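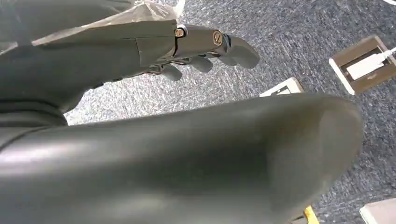 Hilfe, der Roboter kommt! So bereitet ihr euer Team und euer Büro vor

Kategorie: Arbeitsalltag > Büro & Technik

8. Mai 2021

Ich mache bei uns in Billcombe die Büroorganisation, und seit Dezember gehört dazu auch ein Roboter mit zwei Armen und ziemlich feingliedrigen Händen. Er soll Postfächer bestücken, Muster einsortieren und abends die Besprechungsräume herrichten. Weil mich inzwischen dauernd Leute aus anderen Häusern fragen, wie wir das angestellt haben, schreibe ich es jetzt mal auf (inklusive der Sachen, die schiefgegangen sind!).

Schritt 1: Erst reden, dann bestellen

Haben wir falsch herum gemacht. Lemlem Workneh vom Postdienst hat aus dem Aushang erfahren, dass ihre Morgenrunde wegfällt, und war zu Recht stinksauer. Setzt euch vorher mit allen zusammen, deren Aufgaben betroffen sind, und schreibt auf, was sie am Tag so machen. Bei Lemlem standen am Ende 81 Handgriffe auf der Liste, und von vielen wusste die Leitung gar nichts.

Schritt 2: Aufgaben aufteilen

Nehmt die Liste und markiert, was der Roboter übernimmt, was beim Menschen bleibt und was ihr erst mal offen lasst. Das Offene war bei uns der größte Haufen, und das ist völlig in Ordnung! Verteilt werden im Haus rund 600 Sendungen pro Woche. Die normalen Umschläge macht jetzt die Maschine, alles mit Unterschrift oder Sonderwunsch macht weiterhin Lemlem. Dafür betreut sie das Archiv mit, das wollte sie schon ewig.

Schritt 3: Den Boden anschauen

Klingt banal, hat uns aber zwei Wochen gekostet. Geht jeden Weg einmal mit gesenktem Kopf ab:

- Bodendosen: Deckel zu, wo es geht. Was eingesteckt bleiben muss, kommt auf den Raumplan.
- Kabel: nie quer über die Laufwege, auch nicht „nur kurz“.
- Teppich: lose Kanten melden, bevor jemand daran hängen bleibt.
- Klebebandreste: abziehen. Markierungen bitte nur nach Absprache kleben, sonst weiß nach einem Monat keiner mehr, was welche Farbe bedeutet.

Schritt 4: Langsam anfangen und die Hände kennenlernen

Lasst die Verpackungsfolie an den Armen, bis die Technik sie freigibt, und fasst nicht zwischen die Fingergelenke, auch wenn es verlockend ist. Noel Cabrera hat bei uns jede Schraube an den Gelenken vor dem ersten Einschalten kontrolliert und eine kleine Liste dazu geführt. Danach gab es kurze Einweisungen, immer zu dritt, und jeder durfte den Not-Halt selbst drücken. Macht das unbedingt! Wer den Knopf einmal gedrückt hat, steht danach viel entspannter daneben.

Schritt 5: Eine feste Ansprechperson

Bei uns ist das Darcy Melnyk, mit vier Stunden pro Woche, die auch wirklich im Dienstplan stehen. Vorher lief das nebenbei, und „nebenbei“ hieß Überstunden. Im Zweifel lieber eine Aufgabe weniger automatisieren und die Zeit dafür einplanen.

Schritt 6: Nach drei Monaten noch mal fragen

Wir haben einen Zettelkasten aufgestellt. Viel Lob für die Raumvorbereitung, viel Gemecker über das Surren am Nachmittag. Der Roboter fährt jetzt erst ab 17 Uhr durch den zweiten Stock, und seitdem ist Ruhe. Die Vorlage für die Aufgabenliste schicke ich euch gern, schreibt einfach einen Kommentar!

200 Mal geteilt
12 Kommentare
Suchbegriff eingeben … Suchen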